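Ticket 4325: Label printer skips every second label after update
Product: Sunero Label Desk
Opened by: Taha Abou Zeid, Clirier returns counter
Status: Solved
Attachment: 1 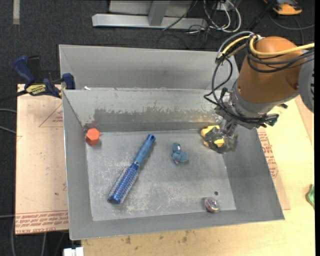

Attachment 1: gray sorting bin at the returns counter, with a blue hairbrush and an orange-red block.

Taha Abou Zeid wrote:
Hello, I have a problem with our label printer since the update in July. We print one label for each returned item, and the items wait in the bin until they have their label. Now the printer prints one label correctly, then it pushes out one blank label, then again one correct. On a roll of 64 labels we lose half. The computer shows no error message.

What I have tried already:
Switched the printer off, waited 2 minutes, switched on again. Same result.
Cleaned the sensor with a dry cloth. Same result.
Put in a new roll from another box. Same result.
Printed the test page from the button on the printer itself. The test page is correct, without a blank label.

Because of the last point I think the printer is healthy and the fault is in the program or in the driver.

Support wrote:
Thank you for the clear list. Please open Settings, then Paper, and tell us the label height and the gap you see there. Please also measure one label with a ruler, without the backing paper.

Taha Abou Zeid wrote:
In Settings the height is 43 mm and the gap is 2 mm. With the ruler I measure 25 mm. I am sure that before the update it was 25 also in Settings, I have it written in my notebook from the day of installation. I changed it back to 25 and saved. After I closed the program and opened it again, it was 43 once more.

Support wrote:
The update loads the default profile, called Flerkenura, each time the program starts, and it writes over your own values. Please go to Profiles, choose New, enter height 25 and gap 2, and save it with a name of your own. Then mark the box "Use at start" and calibrate the printer one time.

Taha Abou Zeid wrote:
I made the profile and gave it the name Bahrami, like the shelf where the printer stands. The box "Use at start" was gray at first and I could not mark it. I had to log in as administrator, then it was possible. After calibration I printed a full roll and there was no blank label. I restarted the computer also, and the height stays at 25.

One small request: please write in the instructions that the administrator login is needed. You can close the ticket.

Support wrote:
The note about the login is added to the help page. Closing as solved.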